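Setting Up the Prultik Two-Hand Kit for Cloth Folding

Level: intermediate
Time: one afternoon, plus an evening if your calibration drifts
Applies to: Prultik hand kit, second version (blue shells)

The Prultik is sold as a pair of robotic hands with a control box and a small set of practice routines. Most buyers run the block routine first and get it working the same day. The cloth routine takes longer, and the manual covers it in less than a page. These are the steps we use at Zandier when we set up a kit for a customer who wants to work with fabric.

What you need

The kit itself, both hands assembled
The control box and its power supply
A table with a plain, light top
One square cloth with straight edges
A 2 mm hex key
Masking tape
A ruler

You do not need the extended grip pack. We have tried it on cloth and went back to the standard fingertips. The extended tips are fine for bottles and tools, but they are too thick to get under a hem.

Step 1. Place the hands

Mount the hands on opposite sides of the table so that they face each other. Both should be able to reach the middle of the work area with some travel left over. Turn on the control box and run Reach Check from the setup menu. If either hand reports a limit before it gets to the center, move its base closer and run the check again.

Tighten the base screws before you go on. A base that shifts a little is hard to notice during the block routine and ruins the cloth routine.

Step 2. Route the cables

The thumb cable needs slack. If it is pulled tight, the thumb will open only part of the way and the software will log a stall. Leave a loop wide enough that you can open and close the thumb by hand without the cable moving at the connector.

The thin servo wires can stay loose along the fingers. Do not tape them to the joints. If a wire hangs low enough to touch the table, hold it to the palm with one turn of tape.

Step 3. Choose the cloth

Start with a medium-weight woven cloth. Paper towels tear, and fleece is so thick that the hands will seem to work better than they do. Stripes help a good deal. With a striped cloth you can see at a glance whether a fold went in square, and you can see which way the fabric slid when it did not.

Lay it flat near the middle of the table and smooth it by hand. A lifted corner is all right for the first few runs.

Step 4. Zero the thumbs

With the power on and the routine stopped, open Thumb Zero. Lower one thumb until it touches the table, then press Set. Do the same on the other side. Each thumb is stored on its own, so do not copy the value across.

Ours usually come up between 12 and 21 on the scale shown in the software. If you get a number well outside that range, the thumb housing is probably seated wrong. Take out the two screws, reseat it and start this step over.

Step 5. Run a press test

Pick Cloth, then Press Test. One hand comes down on the fabric and holds it while the other waits off the edge. Watch the cloth near the thumb. Small creases are normal. If the whole cloth travels across the table, lower the pressure by one setting and repeat. If the thumb skates over the fabric, raise it by one.

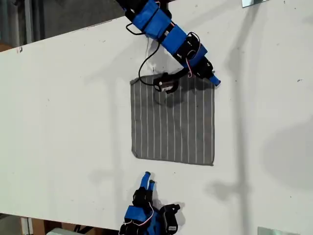 Lamptey, writing under the earlier version of this page, disagreed with the order of the steps: do the press test before you zero the thumbs, the comment said, then zero, then do the press test again, or you will blame the thumbs for a table that isn't level. We have left the order alone for first-time users. If you get a different result at each end of the table, check the level and try it Lamptey's way.

Step 6. Run the half fold

Select Half Fold, Slow. The waiting hand comes in, pinches the near edge and carries it over while the first hand holds. Keep the speed on Slow until you have several clean folds in a row. Press Stop if a fingertip catches a thread, and free it by hand with the routine paused.

Common faults

Error 244: the control box lost contact with one thumb. Reseat the cable at both ends.
Fold is crooked the same way every time: one base is turned. Use the ruler to square it to the table edge.
Fold is crooked in a different way each time: pressure is too low.
Fingertips pinch air: the thumb zero is too high. Repeat Step 4.

Buying notes

The kit ships without a cloth and without a table clamp. Britolau sells a clamp that fits the base plate, and we stock it with the kit. Spare fingertips come in pairs. Setup service can be added at checkout and covers Steps 1 through 5; the half fold is left to the customer, who will want to tune it to their own fabric.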